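What the second arm would really cost

I have the Redance quote open again and I still don't trust it. The arm is the part everyone argues over, and it's the part I worry about least. Cables, spare connectors, a table that doesn't wobble – those got one line, 143 dollars, and Darius thinks that's generous. I'd like to see his receipts.

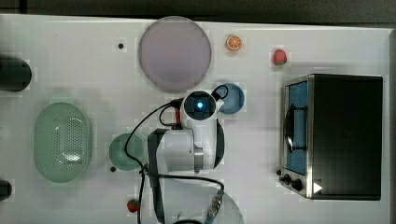
Then there's support. Lurna wants 628 a year and Kozan says 1,000, and neither would tell me how fast they answer the phone. Vesela asked both of them in September and got a brochure.

So my plan is dull. We put off the second arm for 6 months, write down every hour the first one sits idle, and see if the number still makes anyone want another. I have my doubts. Liis has already picked out a spot for it.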